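Section 2. Setting Up the Board and Blocks

Read this section before you use the Pekari block set for the first time. It covers unpacking, placing the board, laying out the blocks, and putting everything away. Games and sorting activities are in the separate activity booklet.

2.1 Before you start

You will need a steady table or bench, a soft dry cloth, and the block tray that came in the box. No tools are required.

CAUTION: Small parts. Keep the blocks away from children under three and from pets.

CAUTION: Do not set the board on a stove, a radiator, or any other surface that gets hot. Wood can warp and the plastic blocks can lose their shape.

2.2 Unpacking

1. Open the box from the printed side and lift out the tray first. The board is packed underneath it.

2. Slide the board out flat. Do not pry it up by one corner.

3. Peel the paper sheet off the top of the board. If a little glue stays behind, rub it with the dry cloth. Do not use solvent.

4. Check the blocks against the packing card. If one is missing, write to Mofokeng Parts and quote set number 1231. Loose blocks are sold by shape and color.

NOTE: The grain differs from one board to the next. Pale streaks and wavy lines are normal and are not covered by the warranty.

2.3 Placing the board

1. Wipe the table or platform. Grit under the board will scratch both surfaces.

2. Lay the board down with the smooth side up.

3. Press on each corner in turn. If the board rocks, move it or put one of the two felt pads (supplied) under the low corner.

4. Leave a border of the surface showing on every side. A board that hangs over an edge can tip when someone leans on it.

NOTE: The board can be used on a perforated platform or a pegboard bench top. Make sure it lies flat across the holes and does not sit on a bolt head. Keep the blocks themselves on the wood — a small block dropped on a perforated surface is hard to pick up cleanly.

2.4 Laying out the blocks

The blocks come in blue, red, yellow, and green. For a first layout, mix the colors and shapes and spread them over the whole board.

1. Put a cube near the far edge. It is the easiest block to line the others up with.

2. Stand the star up near the same edge, to the right of the cube. Set it down gently and let go only when it stays put.

3. Stand a cylinder on its flat end near the middle. If it is laid on its side it will roll.

4. Set the five-sided block close to the cylinder. Leave the heart farther off to the right, with its point toward you.

5. Group three blocks in a row at the lower right. Close rows like this one are used in the "pick one out" activities.

6. Place any block you have left wherever there is room. 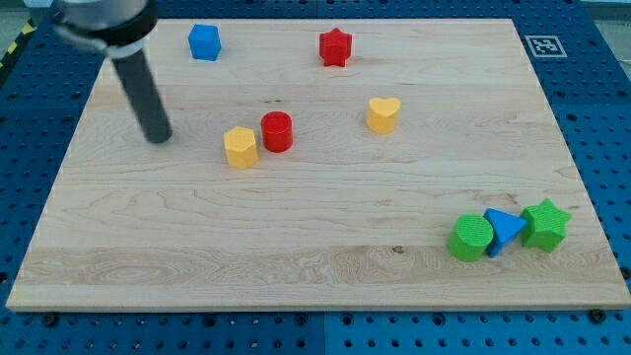

Spacing matters more than exact position. Two blocks that nearly touch are harder to lift separately, so use more close pairs as the player improves. For beginners, leave at least a finger's width between blocks.

2.5 Cleaning and storage

1. Wash the blocks in warm water with a drop of dish soap. Dry them before they go back on the board.

2. Wipe the board with a barely damp cloth. Do not soak it.

3. Return the blocks to the tray and store the board flat. Do not stand it on edge for long periods.

NOTE: If the board starts to look dull, rub in a thin coat of Plerel board wax and let it dry overnight. Once a year is enough — most owners do it in January, when indoor air is dry.

Replacement felt pads are order number 2357.

Section revised November 2, 2018, by Botond Katona. Continue to Section 3, Care of the Tray.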